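# The long, slow joy of the steamed bun

I came to steamed buns by way of a bus shelter. It was a wet night in Brornmont, the last bus had gone, and the only light on the street came from a hatch in the wall where somebody was lifting lids and letting great clouds out over the pavement. I bought two pork buns because they were the only thing on offer, ate them standing up with rain going down my collar, and walked home the long way so I could go past the hatch again.

That was years ago, and I'm still hooked. I've since eaten buns in every town on the Starkel line, made hundreds of bad ones in my own kitchen and a fair few good ones, and I still think there's hardly a nicer thing to be handed on a cold day. They're soft and plain and a little bit sweet, and they don't need a plate!

What surprises people who bake bread is how familiar the start of it feels. You've got flour, yeast, water, a spoonful of sugar and a small glug of oil. You knead it, you leave it alone, you come back and it's bigger. But a bun never sees the dry heat of an oven, so it never browns, and the skin stays pale and smooth with a slight pull to it when you tear it. The first time I got that skin right I rang my sister to tell her about it (she was at work, and was very kind).

Flour matters more than I expected. A strong bread flour gives you a chewy bun, which some people like and I don't much. I went through a long spell of mixing plain flour with cornflour, then found a soft white flour at the mill shop in Ostard that did the job by itself. If you haven't got a mill shop, ordinary plain flour from the supermarket makes a very decent bun, and the cornflour trick makes it more tender still.

Then there's the proving. My early buns all came out wrinkled, like fingers after a bath, and I blamed the yeast, the flour and once the weather. I was leaving them far too long. Shaped buns want a short second rest, until they feel light when you pick one up and a gentle poke fills back in slowly. In June my kitchen gets so warm that they're ready before I've washed the bowl. In winter I put them in the oven with just the light on and go and read the paper.
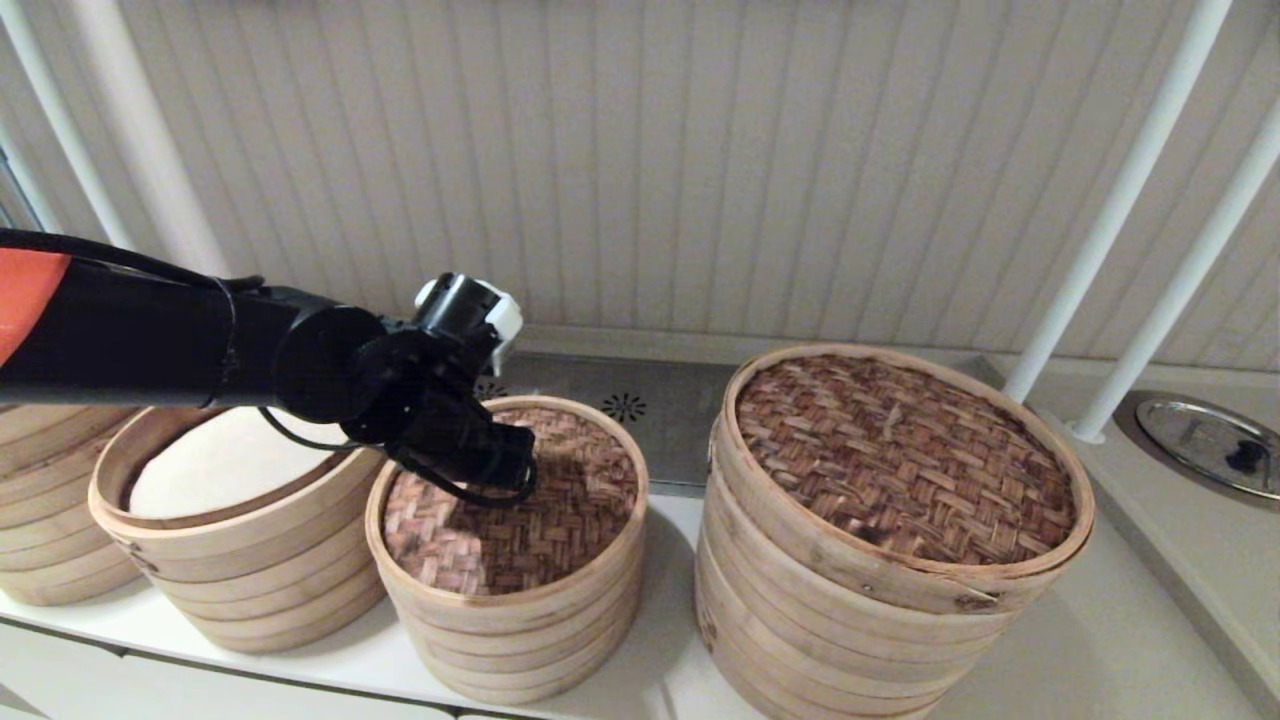

Bamboo is still my favourite thing to steam in. Metal steamers work, and I used one for ages, but water gathers under a metal lid and drips down on the buns, leaving little yellow dents where it lands. A woven lid lets some of the steam through and soaks up a bit of the rest. It smells lovely too, a sort of warm hay smell that gets into the curtains and stays there until morning. I line mine with squares of baking paper, or cabbage leaves if there's a cabbage going, and a damp cloth does very well for a big batch.

Timing depends on size. My buns weigh 70 grams each before filling and they take 12 minutes over water that's properly bubbling. Then comes the hard part, where you turn off the heat and leave the lid on for another five. I've skipped this more times than I'd like to admit - you're hungry, the kitchen smells wonderful, everybody's hovering - and the buns sink a bit every time. Set a timer and go and find the soy sauce.

Fillings could take up the rest of this magazine. Pork and spring onion is the one I go back to, with plenty of ginger and a splash of stock stirred in until the mixture looks almost too loose to use. Chopped mushrooms with cabbage and a bit of dried tofu make a brilliant one, savoury all the way through. On the Matheson seafront there's a stall doing smoked haddock and leek, and I'd get on a train for it tomorrow. For something sweet, red bean paste is hard to beat, though I once used up the end of a jar of marmalade and thick custard and had no complaints from anyone at the table.

Pleating is the bit that puts people off, and it really shouldn't. Roll each circle so the middle is thicker than the edge, put the filling in, and go round with finger and thumb, gathering as you turn. If it looks dreadful, flip it over and steam it seam side down. Plenty of perfectly good bun shops do that on purpose.

They freeze beautifully, too. Steam the whole batch, let them cool, then bag them up, and they'll keep for up to 2 months. They go back into the steamer straight from the freezer, and ten minutes or so later you've got lunch. I had one this morning with a fried egg pushed inside and far too much chilli oil, and there are mushroom ones waiting for tonight.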